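Manipulation Club: August Notes
Posted 10/08/2022

The manipulation club at Cerkmont has moved from foam blocks to ordinary objects. The goal for the fall meet at Fuvon is unchanged: pick an item off a flat surface, hold it for 8 seconds, and set it down inside a taped outline. Items are drawn from a shared list of 25, and teams do not learn which ones they will get until the morning of the event.

The list was built to cover a range of stiffness. At one end are rigid cases and boxes. These are easy to close on but punish poor alignment, as a small error in wrist angle turns into a tilt once both fingers make contact. The grip height also matters. A grasp near the base leaves most of the body above the fingers, and any tilt at the bottom is larger at the top. The current practice is to close at reduced speed, stop on contact, and then add force in small steps.
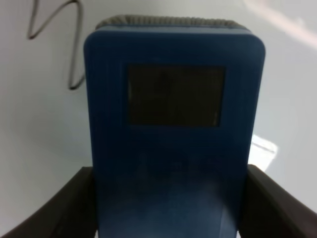 A handheld device held upright between the fingers, seen from the wrist camera.

Dark screens are a separate problem. The detector written last spring looks for a closed outline, and a dark window inside a colored case gives it two. Desta Habte, who maintains the vision code, has changed the selection rule so that the outer outline wins when one sits fully inside the other. The change is in the main branch. Anyone still running the older version should update before logging more trials, or the results can't be compared.

At the other end of the list are soft items. These have no fixed shape, so the stored grasp poses are of little use. The approach under test is to find the highest part of the item, center the open fingers over it, and descend until the motor current rises. Pale items on a gray surface separate well by brightness alone, and no color model is needed for that case. The remaining errors are mostly in depth. The fingers tend to stop high and close on air.

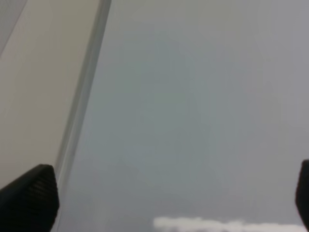

Wrist camera view with the fingers apart and a soft white item at the lower edge.

The trial log now holds nearly 2000 entries. Rigid items are above the 70 percent mark that the club set as its entry threshold. Soft items are below it, and most of the August sessions will go to those.

Two housekeeping points. The Stergiou controller resets its force limit at every power cycle - check the value before the first grasp, not after. Trial names should follow the Fekero format (item, pose, attempt) with no spaces. The import script skips any file that does not match and gives no warning.

Members who want a slot on the arm should add their name to the sheet by the lab door. New members need to complete the stop-button check with Desta first.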